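Kitchen and Common Room Walk-Through, Rokley House
Checklist with comments, February round
Filled in by: Johanna Pichler
Next round: May

Marks used: OK, FIX (do before next round), NOW (do this week), N/A.

1. Fire and smoke

1.1 Smoke alarm in hallway, test button — OK
1.2 Smoke alarm in common room, test button — OK
Chirped once during the test. Battery changed anyway.
1.3 Heat alarm in kitchen — FIX
Works, but the cover has yellowed and the date on the back is past ten years. Replace the whole unit, same model as the hallway if Lehner still has them.
1.4 Extinguisher, kitchen door — OK
Needle in the green, pin and seal in place. Tag signed.
1.5 Extinguisher, basement stairs — NOW
Hook has come out of the plaster on one side. Extinguisher is standing on the floor behind the door until it is rehung. Use a proper anchor this time.
1.6 Fire blanket — OK
1.7 Exit route clear to back door — FIX
Two bikes and a stroller in the passage on Monday at 7 p.m. Spoke to both households. Will look again.

2. Electrical

2.1 GFCI outlets by sink, test and reset — OK
Left one is stiff to reset. Push hard until it clicks.
2.2 GFCI outlet by the window — NOW
Does not trip on test. Taped over. Electrician called, waiting on a time.
2.3 Cords on small appliances — FIX
Kettle and toaster fine. The Rilo hand mixer has a nick in the cord near the plug. Taken out of the drawer and put in the office. Do not put it back with electrical tape on it, which is what was done to the last one.
2.4 Extension cords — OK
None in permanent use. The one behind the couch from last round is gone.
2.5 Space heaters — N/A
2.6 Panel door closes, breakers labeled — FIX
Breakers 9 and 11 are still swapped on the label. Same comment as last year.

3. Stove, oven and hood

3.1 Burners light, flame even — OK
Back right is slow. Cleaned the ports with a pin, a little better.
3.2 Oven door seal — OK
3.3 Anti-tip bracket — OK
Checked by pulling forward at the top. Holds.
3.4 Hood filters — FIX
Greasy on both sides. They go in the dishwasher once a month, sheet is on the inside of the cabinet door and the last initials are from the fall. Allex makes the replacements if these can't be saved.
3.5 Nothing stored above burners — OK

4. Water and plumbing

4.1 Hot water at the tap — FIX
153 degrees on the probe thermometer after two minutes. Too hot for a shared kitchen, especially with small kids in the building. Heater was turned up during the cold spell. Turn it down and take another reading the next day, not the same afternoon.
4.2 Under-sink leaks — OK
Old stain, no moisture on the paper towel.
4.3 Shutoff valves turn — OK
Both moved by hand. Leave the space in front of them free.
4.4 Dishwasher hose and clamp — OK

5. Refrigerator and dry food

5.1 Fridge temperature — OK
37 on the middle shelf.
5.2 Freezer door seal — FIX
Gap at the lower hinge corner, frost inside. Try warming the gasket with a hair dryer first.
5.3 Items labeled with name and date — FIX
Better than it was. Anything without a name goes out at the end of the month.
5.4 Dry goods in closed containers — OK
Flour and rice are in the tall bins now. No droppings, no moths in the trap.
5.5 Tea, spices and condiments — OK
Shared, so no names needed. Wipe under them when you wipe the counter.
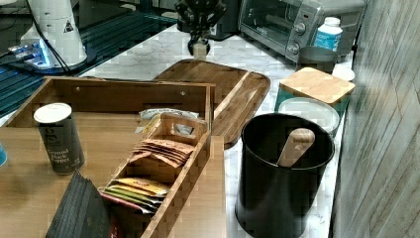 5.6 Cleaning products kept apart from food — NOW
Drain cleaner was on the same shelf as the cooking oil. Moved to the locked cabinet. The key is on the nail in the office.

6. Floors, stairs, lighting

6.1 Floor mats flat and non-slip — OK
6.2 Basement handrail — FIX
Third bracket from the top is loose. Screws turn but don't bite, so it needs longer ones.
6.3 Stair edge strips — OK
6.4 Lights — FIX
One tube out over the pantry. Spare is in the closet, I couldn't reach it without the tall ladder.
6.5 Emergency light, back door — OK
Stayed on for the full 20 minutes.

7. First aid

7.1 Kit present and sealed — FIX
Seal broken, burn gel and the medium bandages used up. Please write it on the card when you take something out.
7.2 Emergency numbers posted — OK

Costs to note

The electrical work and the heat alarm come out of the repair line, which stands at $3,000 for the year. The hood filters and first aid refills go under supplies. Lehner wants a purchase order for anything on account — ask me for the form.

Carried over from last round and still open: 2.6, 3.4, 6.2.

Copy to the office binder, copy on the board by the mailboxes.
J. Pichler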